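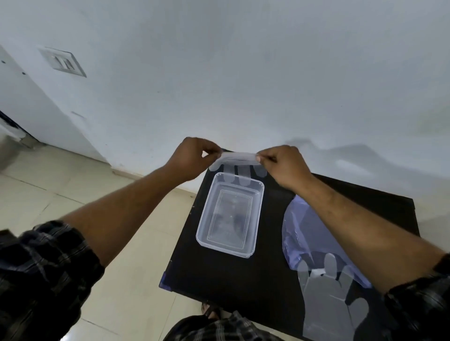

**Node notebook, March, started 7.40 am**

Resync on the Brendden box finished overnight. Disk at 94% so that has to be sorted before anything else. Pruning is off on this one on purpose (we need the full index for the Orkard tests), so it's a bigger drive or nothing. Have put in for one.

Orkard wallet, watch-only build:

- imports the xpub fine, first 20 addresses match what the signing laptop shows
- balance wrong until rescan. Expected
- gap limit defaults to 20, which is the problem from last month. Old Sarnurdale wallet skipped way past that when the shop plugin was handing out a fresh address for every abandoned cart
- bumped gap limit to 80, rescanned, two more payments turned up. Still short
- bumped to 130. Now it agrees with the ledger to the last sat

So nothing was ever missing, the coins were just sitting past where the wallet bothered to look. Leave it at 130 for Sarnurdale, default for everyone else. Need to write this into the setup notes — whoever restores from seed next will get the same fright I did.

**10.15**

Tried the restore on the clean laptop, seed words only, no backup file. Came up with zero balance. Bad ten minutes. Derivation path was set to the legacy one, Sarnurdale was made as native segwit. Changed it, set the gap limit, rescan, all there. The path is NOT written on the seed card. It should be. Adding it to the card and to the envelope at Lavoie as well.

Labels don't come back from seed, obviously. Exported them seperately to csv and the import worked except for anything with a comma in the label. Quotes fix it. Fiddly but ok.

**After lunch**

Consolidation. Lots of dust-sized inputs in Sarnurdale, fee would be silly if we ever had to move in a hurry. Built a PSBT with 80 inputs on testnet first. Orkard made it fine, hardware signer sat there for nearly 20 minutes and then timed out. Split it into batches of 20, each one signed without complaint. Don't go bigger than that on this signer until the firmware is updated.

Change address check: signer only shows the change output if the path is registered first. If it isn't it shows up as a plain spend to an unknown address, looks alarming, colour is even red. Register first, then sign.

Haven't done it on mainnet. Fees too high this arvo, will look again early tomorrow.

To do
- [ ] bigger drive, Brendden
- [ ] gap limit + path into setup notes
- [ ] new seed card for Lavoie, old one shredded once teh new one is checked
- [ ] signer firmware, read the release notes BEFORE updating this time
- [ ] turn off one-address-per-cart in the plugin, or at least reuse expired ones
- [x] labels csv backed up in both places

Node left running, RPC closed to everything except the bench laptop.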